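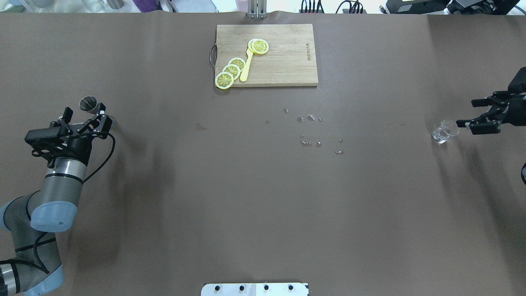
Setting Up the Lemon Water Task on the Two-Arm Bench

Club handout, Halvorsen bench, revised Oct 10, 2026

These steps cover the lemon water task in the Prusten student challenge. Read the bench safety sheet first. Two people are needed, and one of them stays at the stop button whenever the arms are powered.

1. Power and home
Switch on both arm controllers and wait for the ready light on each. Run the home routine for the left arm, then the right. Both grippers should open fully.

2. Lay out the table
Put the cutting board at the far side of the table, centered, with its metal handle to the left. Place the lemon slices on it. They may overlap. Stand the steel cup within reach of the left gripper and the glass cup within reach of the right.

3. Set the grip force
Load the Rirnulero profile. It has separate values for steel and glass. Do not copy the steel value to the right arm. Close each gripper on its cup by hand jog at low speed and stop at first contact.

4. Record
Start the log before moving either arm. Move one arm at a time for the first 3 runs. After that both may move together, provided the grippers stay on their own sides of the board. An episode ends when both grippers are open and clear of the cups.

5. Between runs
Water on the cover shifts the cups during a grasp. Blot drops with a paper towel, and leave old stains alone unless they are sticky. Replace slices that have started to curl.

6. Save
Name the file with the team code and run number. The Flisness script rejects gaps in the numbering. Our July set had 228 runs, of which 158 passed the check. Most rejects were logs started late.

If a gripper stalls, press stop, open it from the pendant and home that arm again. A run with a stall is kept but marked F.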